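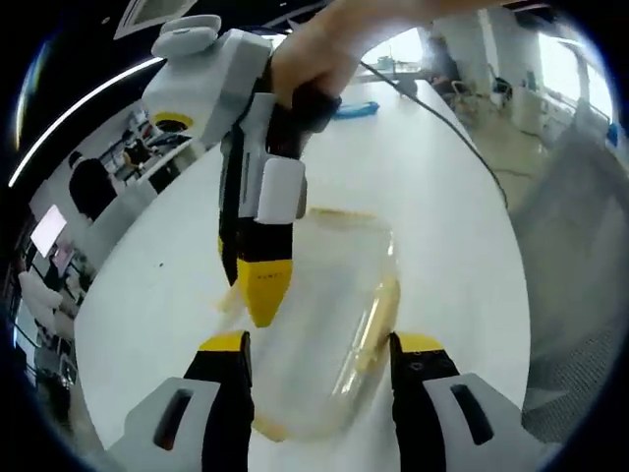
A clear food container on the work table, between the fingers of a hand-held gripper, with a second gripper held above it.

Call for participants: staff and former staff of workplace kitchens and canteens

Workico is seeking participants for a study of automation in staff kitchens and canteens. The study concerns the handling of used containers, trays and tableware after meals, and the way this work is divided between people and machines once automated equipment has been introduced. It is carried out together with Vendberg, which operates the canteens where the sessions will be held.

Share this page (5)

Background

Vendberg has begun to introduce robot arms at the return counters of its canteens. The arms sort food containers, remove lids and place items in racks for washing. At the first site, the Grandow office building, the return counter handles 605 containers on a full working day. Before the change, the counter was staffed through the whole lunch period. It is now staffed for part of that period, and the employees concerned have taken on other duties, among them checking the racks, clearing faults and recording items that the arm has set aside.

These changes were agreed with employee representatives in advance. What has not been studied is how the new duties are experienced by the people who carry them out. Supervisors at Grandow report that lifting has been reduced. Employees have reported that waiting beside the equipment can be tiring in its own way, and that it is often unclear who may stop the arm and when. Several have also said that skills they had built up over years, such as judging at a glance whether a lid will come off cleanly, no longer have a place in their working day.

The study has two parts. Applicants may apply for one or both.

Part A: Demonstration sessions

Participants in Part A will handle food containers at a table using hand-held grippers, one in each hand. The movements are recorded and used to prepare the arms for the same tasks. Tasks include picking up a container, turning it, opening and closing the lid, and placing it in a rack. Some of the containers will carry food residue, as they do at a return counter. Participants will be asked to work at their own pace and to use the methods they would normally use.

After each session, participants will take part in a conversation with a member of the study team about what was easy, what was awkward and what the equipment did not allow them to do. These conversations are a required part of the session and are paid at the same rate.

Part B: Interviews

Participants in Part B will be interviewed individually about changes in their duties, their contact with coworkers, their training and their influence over how work is organized. No handling of equipment is involved. Interviews may be held in person or by telephone.

Who may apply

Applicants must be at least 18 years of age and must have worked in a canteen, staff kitchen or dishwashing area. Former employees are welcome, including those whose positions ended after automated equipment was introduced. No technical knowledge is required.

Applicants for Part A must be able to work standing for periods of up to one hour and to hold a light tool in each hand. Applicants who need a seated position or other adjustment are asked to state this in the application. Left-handed applicants are encouraged to apply.

Current employees of Vendberg may take part during paid working hours with the agreement of their shift manager. Participation is voluntary. A decision to decline, or to withdraw at a later stage, will not be entered in any personnel record.

Time and payment

Part A consists of 5 sessions, each lasting half a working day. Part B consists of one interview. Sessions and interviews will be held in October. Participants who are not paid by Vendberg for the time will receive a fee from Workico, and travel costs will be refunded on presentation of receipts. Fee rates are set out in the participant agreement, which is sent to all applicants before they make a decision.

Use of recordings

Recordings from Part A will be stored by Workico under a participant number. They may be used to develop and test the equipment installed at Vendberg sites. They will not be used to measure the speed or performance of individual employees, and supervisors will not have access to them. Notes from Part B will be read only by the study team. Quotations will be published only with written consent.

Results

A written report will be made available to all participants before it is presented to management. Participants may submit comments, which will be attached to the report in full if the writer so wishes.

How to apply

Applications should be sent in writing to Sólveig Arnardóttir, Participant Office, Workico, quoting reference 447. Please include your name, contact details, a short account of your work experience and the part or parts of the study for which you wish to be considered. A résumé is not needed. Applications must be received by 18 September 2024.

Questions about the content of the study may be directed to Sabina Dissanayake, study lead. Questions about release from shifts and other employment matters at Vendberg should be addressed to Svend Toft, Personnel Department.

All applicants will receive a reply, whether or not a place can be offered.

1576 views | 5 comments

This site uses cookies to remember your settings and to measure visits. By continuing to use the site you accept our use of cookies. Accept | Manage settings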